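Skultden Retreat Talks – transcript set

Contents

Transcripts of 32 recorded talks given to novices and their directors at the Skultden retreat house, with a separate index of Scripture references. Version 2, released Sunday, May 7, 2023. Version 1 lacked the index and had two talks filed under the wrong speaker.

Files

talks/ has one UTF-8 text file per talk
index.csv lists talk number, book, chapter, verse
speakers.csv gives initials and congregation only

Line length is capped at 100 characters. Each file opens with the talk number and the theme of the day. Paragraph breaks follow the speaker's pauses, so some are very short.

Transcription

Arben Stan typed the first draft from the tapes. Anwara Sarkar checked each file against the audio and built the index, which has 107 entries. Hymns and the Eucharistic prayers were left out. Homilies were kept where the tape allowed it. Words that could not be made out are marked [unclear]. Latin phrases are spelled as in the house prayer book.

Known problems

Talk 14 starts late – the first side of the tape is missing. Psalm numbers follow the Hebrew count in the index but not always in the talks. Three speakers quote from memory, and their wording was not corrected.

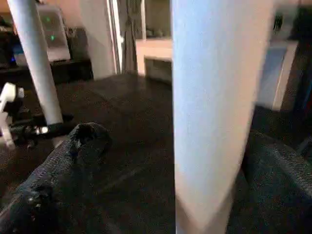
Names of novices have been replaced with a single letter. The same letter may stand for different people in different talks, so do not link them across files.

Use

Free for study, prayer groups and formation work. Ask before printing a talk in full. Corrections should give the talk number and line number. Those received in April are already merged.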